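From: Peninah Obura
To: rurkstead-floor list
Date: 30th November
Subject: Re: [rurkstead-floor] Sorting cell, what happens in February

Stepan Fedoruk wrote:

> Hi all,
> Quick update on the produce sorting cell. Lerkton has agreed to keep
> the trial going through February and then we decide about the second
> packing line. The idea is still that the cell takes over loose fruit
> into baskets and people move to checking and finishing. No jobs are
> going as part of this. I know there are worries but the numbers from
> the practice table look good and I would ask everyone to keep an open
> mind. Questions to the list please so that everyone sees the answers.
> Stepan

Stepan, thanks for putting it in writing. You asked for questions on the list, so I am putting mine on the list.

"No jobs are going" is a sentence I have read before. When Ammann put in the label machines at my last place, no jobs went either. Two people left that spring and were not replaced, and the rest of us got their stations. I'd like to know if "no jobs" covers that as well. If a packer leaves in February, does somebody get hired?

Then there's "checking and finishing." I did a week of checking. You stand there while the arm does the part you used to do with your hands, and you step in when it stops. Packing is hard on the shoulders, I won't argue. But you set your own pace and you can talk to the person next to you. Checking is waiting, and then being in a hurry. Fadime Bayram did 6 shifts of it and asked to go back to the line, and I don't think her reasons were ever written down anywhere. Fadime, correct me if I have that wrong.

My other problem is with the numbers. The report says 1000 picks on the practice table, with 50 stops. On the line a stop means a person has to come over, see what is wrong, clear it and start the thing again. Who was doing that during the practice runs, and was their time counted? I could not find it in the report. Lertchai told me it was mostly him, and he is the best technician we have. He will not be standing next to me on the late shift.

And the fruit. I have packed bananas for a good part of my life. They come in hands, still joined, some green and some going soft, and half the job is deciding what not to put in. The practice table is apples in one basket and single bananas going into another, and from what I can tell none of it has ever been near a tree.

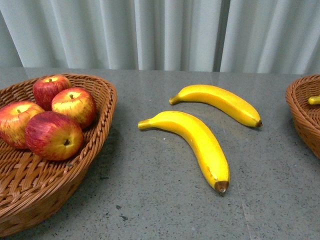

WHAT I WOULD LIKE ANSWERED BEFORE FEBRUARY

1. Does "no jobs are going" include replacing people who leave?

2. Who clears the stops on late shift, and are they paid the technician rate while they do it? At the Rorberg site they are not, as far as I have heard.

3. Can we have a trial with real fruit from the cold room, bruised ones included, before anybody decides about the second line?

4. Can people who try checking go back to packing if they want to, without it counting as a refusal?

5. Who decides? Your message says "we decide." I would like to know who is in that.

I am not against the machine. If it wants to lift the full crates from the bottom of the stack it can start tomorrow – nobody on the line would miss that. But that was the first thing we asked for when they came around with the survey, and what we got was a machine for the light part of the work. Necati Öztürkmen raised it at the time and was told crates were "a later phase." I have not seen a date for the later phase.

Please don't answer me in person, Stepan, I know you mean it kindly. Answer here so the late shift can read it too.

Peninah
Line 2, Rurkstead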